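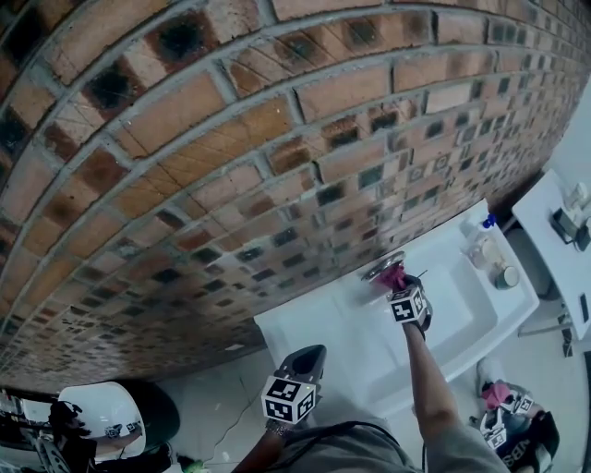
Was macht man in der Robotik-AG am Amadi-Kolleg?

Die Schülerinnen und Schüler lernen, wie ein Roboter einfache Arbeiten im Haushalt von Menschen lernen kann. Dafür führen sie diese Arbeiten selbst mit Handgreifern aus, nehmen sie auf und werten die Aufnahmen am Computer aus.

Amadi-Kolleg > Schulleben > Arbeitsgemeinschaften > Robotik-AG Cindine > Über uns

Diese Website verwendet Cookies, damit die Anmeldung im Schulportal funktioniert. Mit der weiteren Nutzung erklären Sie sich damit einverstanden. Einstellungen | Akzeptieren

Über uns

Cindine ist die Robotik-AG des Amadi-Kollegs in Gollham. Wir sind offen für alle ab der Jahrgangsstufe neun. Vorkenntnisse im Programmieren braucht man nicht. Wer schon etwas kann, darf gern gleich bei der Auswertung mitmachen, die anderen beginnen mit den Greifern und lernen das Programmieren nach und nach dazu.

Gegründet wurde die AG von mir, Ekene Obi. Ich unterrichte am Kolleg Physik und Technik und habe früher in einer Werkstatt für Medizingeräte gearbeitet. Deutsch ist meine dritte Sprache, darum bitte ich um Nachsicht, wenn ein Satz auf dieser Seite etwas steif klingt. Meine Schüler korrigieren mich regelmäßig und mit viel Freude.

Am Anfang haben wir, wie viele Gruppen, kleine Fahrzeuge gebaut, die einer schwarzen Linie folgen. Das hat Spaß gemacht, aber nach einem Jahr wollten die Älteren etwas Schwierigeres. Ein Schüler fragte, warum ein Roboter Schach spielen kann und trotzdem kein Waschbecken putzt. Aus dieser Frage ist unser heutiges Projekt entstanden. 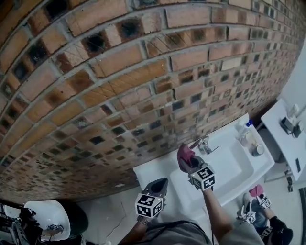 Wir arbeiten immer in kleinen Gruppen. Eine Person führt die Aufgabe aus, eine zweite achtet auf den Ablauf und schreibt das Protokoll. Nach jeder Runde wird gewechselt. Am Anfang sind fast alle zu schnell. Man muss lernen, eine Bewegung ruhig zu beginnen und sie auch ruhig zu beenden, sonst sind die Daten schwer zu gebrauchen. Für diese Übung nehmen wir uns viel Zeit, und ich finde, dass sie auch für den Alltag nicht schadet.

In unserem ersten Projektjahr haben wir 600 Aufnahmen gesammelt. Das Ziel für das laufende Schuljahr sind 3.000. Jede Aufnahme bekommt einen Namen, eine kurze Beschreibung der Aufgabe und eine Bewertung durch die Gruppe. Auch misslungene Versuche werden behalten und als solche gekennzeichnet.

Unsere Aufgaben

Die Liste der Aufgaben bestimmen die Jugendlichen selbst, einmal im Halbjahr und nach einer längeren Diskussion. Zurzeit üben wir das Abwischen von Armaturen und das Falten von Tüchern. Auch das Öffnen und Schließen von Verschlüssen steht auf dem Plan, es gilt bei uns als die schwerste Aufgabe und ist deswegen beliebt. 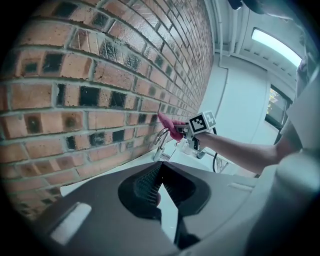

Die Auswertung machen wir im Computerraum im zweiten Stock. Unsere Software heißt Pilisier. Sie wurde von drei ehemaligen Mitgliedern der AG geschrieben und wird von den jetzigen Schülern weiter gepflegt. Pilisier zeigt die Aufnahmen nebeneinander auf einer gemeinsamen Zeitleiste, so dass man die Stelle findet, an der ein Griff beginnt. Die Bedienung ist leider nicht sehr schön, eine neue Version ist für Juni geplant.

Zweimal im Schuljahr stellen wir unsere Arbeit vor: am Tag der offenen Tür und beim Technikabend in Gollham. Dort dürfen Eltern und jüngere Geschwister die Greifer auch selbst ausprobieren.

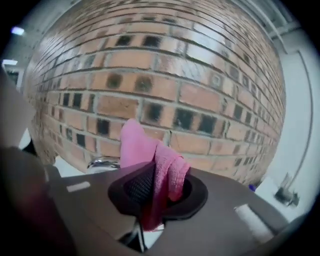
Weiche Gegenstände sind für die Auswertung ein eigenes Kapitel. Eine Flasche behält ihre Form, ein Stück Stoff sieht in jeder Aufnahme anders aus. Wir achten deshalb auf eine kräftige Farbe. Ein pinkes Tuch hebt sich auch vor einer Ziegelwand mit vielen dunklen Flecken noch gut ab, und man erkennt, ob sein oberes Ende gefaltet ist und aufrecht steht. Bei einem grauen Lappen haben wir im Computerraum lange gestritten, wo der Stoff aufhört und der Schatten anfängt.

Mitmachen

Ein Einstieg ist zu jedem Halbjahr möglich. Die Teilnahme ist kostenlos. Bitte bringt ein Heft für das Protokoll mit und bindet lange Haare zusammen. Wir beginnen um 15 Uhr und räumen gemeinsam auf, bevor wir gehen. Für die Anmeldung genügt ein Zettel im Fach von Herrn Obi, bei Minderjährigen mit der Unterschrift der Eltern.

Kommentare (3)

mutter_von_zwei: Mein Sohn ist seit dem Herbst dabei und erzählt beim Abendessen nur noch von Greifern. Kann seine Schwester aus der achten Klasse schon einmal zuschauen?

Ekene Obi: Gern, beim Technikabend oder nach Absprache auch an einem normalen Nachmittag.

lotse77: Gibt es Pilisier auch für Linux? Auf meinem alten Laptop startet es nicht.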